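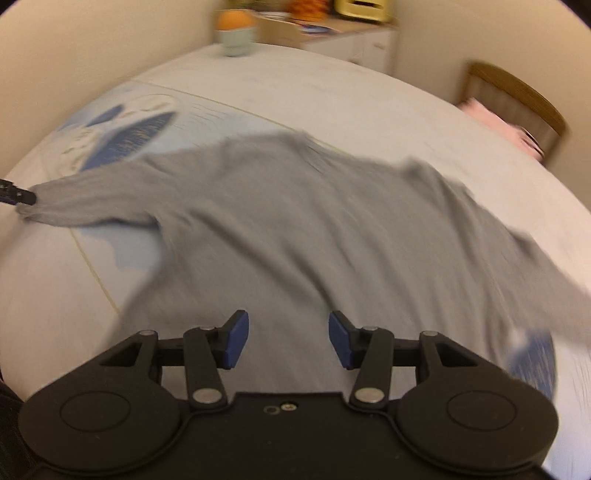
Page 7 of 70

Hello all, and thank you, Ingegerd, for such a thoughtful note!

Ingegerd Hellström wrote:
> Does a founder who stays on as chair
> hold back the next CEO?

I've wondered about that ever since the handover at Nosterel — the old boss kept her office, and managers kept knocking on her door first.

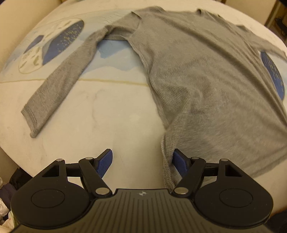 At Venis the founder left in August and the new chief had a much easier start, or so he told me over a very long lunch.

Warmly,
Koutsoukos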